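Brostmont Basketball Club signs Javent as shirt partner until the end of next season
Brostmont, 2022-11-07 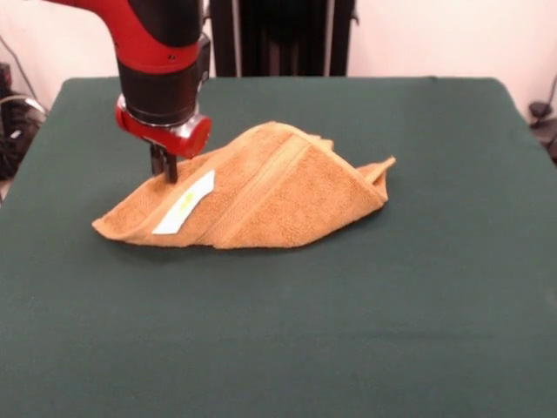 Brostmont Basketball Club is pleased to announce that Javent will be the main partner of its men's and women's first teams, starting with the home games of this week. The agreement covers the playing shirts, the warm-up tops and the travel bags, and it will continue until the end of next season. It is the first time that both teams will wear the same name on the front of the shirt. Javent will also supply the bench area at the Uysal Hall with water, seat covers and towels, the towels being in a light brown colour with a soft looped surface, and the same articles will be given to every visiting team. The club asks visiting teams to leave the seat covers in place after the game.

The new shirts keep the dark blue of the club for home games. The away shirt is white, with a thin blue line at the shoulder. Players' numbers are a little larger than before, after several requests from supporters who sit in the upper rows and from the people who keep the score table. Both shirts will be worn for the first time in front of the home public on Saturday, when the women's team receives Bustano in the league. The men's team plays the following evening.

"We have looked a long time for a partner who wants to be with both teams and with the young players also," said Saoirse Fahy, general manager of Brostmont Basketball Club. "In the past we had one contract for the men and a much smaller one for the women, and each year we had to explain this to our own players. I did not like to explain it. Now there is one contract, and the money is divided in equal parts."

A part of the agreement is kept for the youth section. The club has at present 343 players below the age of 18, and the cost of their registration with the league will be paid from the partnership this season. Families who have already paid will receive the money back before the winter break. They do not have to fill in a form -- the club office will use the bank details it already has. Families who have changed their bank should write to the office as soon as possible.

Javent and the club will also open six additional training places for young coaches. The course is held on Tuesday evenings in the small gym behind the Uysal Hall and begins in February. Candidates must be at least 16 years old and must be able to attend seven evenings. Previous experience as a player is useful but it is not asked for. The course is free, and those who complete it may assist with the under-10 and under-12 groups from the spring.

For supporters, season tickets stay at the same price as last year. The club has sold more than 432 of them until now, and the sale remains open at the hall office on game days. Season ticket holders can buy the new shirt one day before the general sale, on showing their card. Children's sizes will arrive a little later than adult sizes, and the club is sorry for this delay. Shirts from last season are still accepted for the family corner, where entrance is at reduced price for children who come in club colours.

The doors of the Uysal Hall will open one hour before the start on Saturday. Supporters who come by car are asked to use the north car park, as the south side is closed for work on the road. Players of both first teams will stay in the entrance hall after the game to sign shirts.

Journalists who wish to attend the game, or to speak with the coaches or with Saoirse Fahy, are asked to contact the press desk at the Brostmont Basketball Club office before Friday noon. Seats at the press table are limited.

-- End of release --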